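Boot pile by the back door, how do you lot store them?

muddypaddock
We've got two kids, two adults and far too many gumboots. I want them standing up along the back wall of the porch but they end up on their sides in the middle of the floor. I've got 54 cm of wall before the door swings. Ideas?

Shakuntala Sengar
Pegs! Hang them upside down on dowels. We did ours years ago and I'd never go back. Spiders can't get in either.

darik_25
Disagree on the dowels, sorry. Grit falls out all over the floor and little kids can't get them back on. A boot tray from Plovholm and a rule that everyone lines up their own, done.

Shakuntala Sengar
A rule, with kids? Good luck, Darik! Mine managed the dowels fine by the time they were in school.

tealgumboot
I'm with the tray people, but sort by colour first. Each person gets one colour and you can see straight away who's left theirs lying about. Cheap rubber ones come in purple, teal, bright blue, beige, whatever you like. And get a wire rack up on the wall for the small stuff so it stays off the floor.

muddypaddock
Ooh, I like the colour idea. My youngest would fight for purple though. Will try the tray first (it's 10 dollars cheaper than the dowel kit) and put up a rack next to it in September. 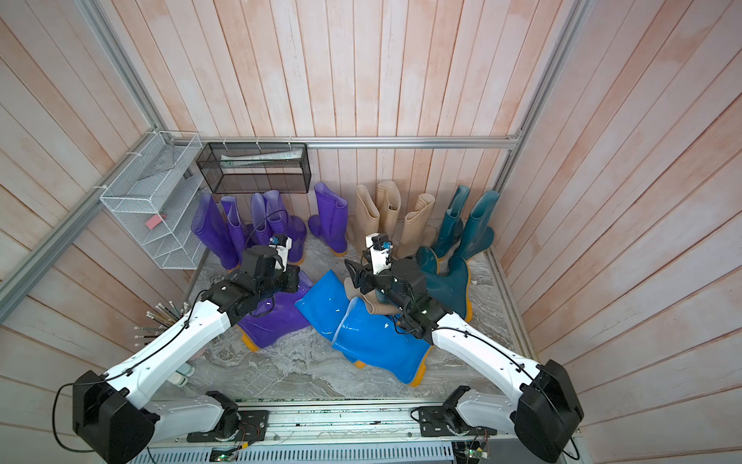
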